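4.2 Away goals and the second leg

Most of what is said on television about two-legged ties is said between the legs, which is a convenient time to say it. The first result is known, the second is not, and the air in between has to be filled. We collected 1031 two-legged ties from knockout competitions in which the away-goals rule was in force for both matches, and asked whether the side that lost the first leg behaved in the second the way the studio said it would.

The studio view, so far as it can be pinned down, holds that an away goal in the first leg is worth more than it looks. A visiting team that loses 2-1 is described as the happier of the two. A visiting team that loses 1-0 is described as still in it, and one that loses 2-0 has a mountain to climb, the mountain being the same one every season. We coded each tie by first-leg score and by which side had been at home, and left out any tie in which a match was abandoned, replayed, or moved to neutral ground. Ties settled on penalties were kept. A shootout is a poor measure of who was better over two matches, but it's how the thing was decided, and the losing side did go home.

Betting prices are the obvious yardstick for expectation, and they are the one we use. They come from the Flikach archive, which stores a closing price for each match and, less usefully, stores some of them twice. Where two closing prices disagreed we took the later entry. Where both had the same time stamp we took the longer price, on the grounds that we had to take one of them. The Salameh ratings supplied a separate estimate of team strength, updated after every league match and untouched by cup results, so a side's rating going into the second leg doesn't already contain the first.

Pitch position enters the model through a plain square grid. Each event in the second leg (a pass, a shot, a tackle, a goalkeeper discovering his bootlaces with the score in his favor) is assigned to the cell it falls in. Earlier work has used zones drawn to match the way coaches talk, with half-spaces and channels and a pocket that moves depending on who is describing it. We tried these. Two coders given the same match agreed on the penalty area and very little else.
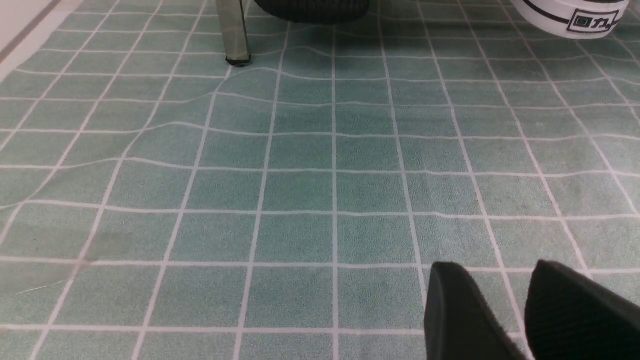 Figure 2. Square grid on a flat green surface, seen in perspective.

Equal cells have a cost. They pay no attention to the fact that ten yards near the goal matter more than ten yards near the halfway line, and a cell on the edge of the penalty area mixes events that any spectator would keep apart. We accept this. The Ulis weighting, which shrinks the cells toward goal, gave a slightly better fit on the earlier seasons and a worse one on the later ones, and its authors have since revised it in a way that makes both statements hard to check.

Time is treated more simply still. The second leg is split at halftime and again at the first goal, if there is one. Managers' stated plans were not coded. Every manager in our sources who was behind after the first leg planned to be patient, and every manager who was ahead planned to go out and win the match, so the variable doesn't vary.

The main result is modest. Once team strength and home advantage are allowed for, the away goal scored in a first-leg defeat adds a little to the chance of going through, and far less than its reputation would suggest. Most of the apparent effect comes from the fact that teams able to score away are, on the whole, better at football. The 2-0 home defeat, meanwhile, is every bit as bad as people say. The mountain is real and we withdraw the tone of our second paragraph to that extent.

Of the ties that began with that score, 52 had an early second-leg goal for the trailing side, and in these the leading team's events shift toward its own goal in the very next stretch of play. We hesitate to call this nerves. It's also what a sensible team would do, and the grid can't tell a sensible team from a frightened one. The Grudik survey did ask players which it was, and they said sensible.

Seasons before 2000 are reported separately in the appendix, where the position data are thinner and the cells had to be merged in pairs. The direction of the effect is the same there. Its size depends on which pairs are merged, and we give both versions.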